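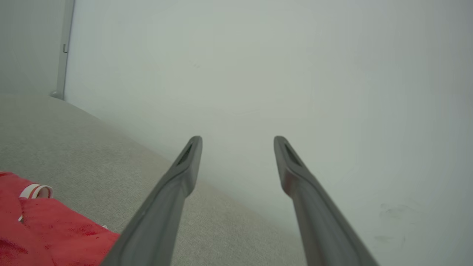
Kanchan Lodhi wrote back that I can't call it a dictionary if half the verbs have no example sentence, and fair enough. She's right. Glossary, then. For now.

So, quick update on the Zitar wordlist. 643 headwords as of last night. The file is still a mess – two spelling systems, mine from September and the older one from the Katiyar notebooks, and I keep forgeting which one I'm in. Long vowels doubled or marked with a line? Picked doubled. Easier to type. Will probably regret it.

Plurals are the real headache. 11 nouns where the notebooks give one form and every speaker I've asked gives another. Listing both. Not choosing. 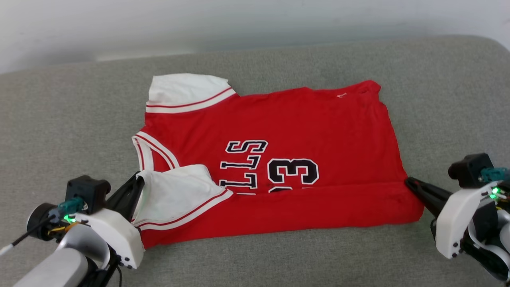 Red jersey, gray upholstery.

Urho Tikkanen sent 30 kinship terms, which is great, except he sorted them by the English. "Aunt" is four different words!! Had to redo the whole thing by hand, mother's side first, then father's.

Still to do: the loanwords, the bird names (no idea), and teh audio for letter K. Also need to ask whether "Bosasen" goes in as a place name or gets its own entry as a word for the far bank of a river. Kanchan says both. More on that once I've got the verbs sorted.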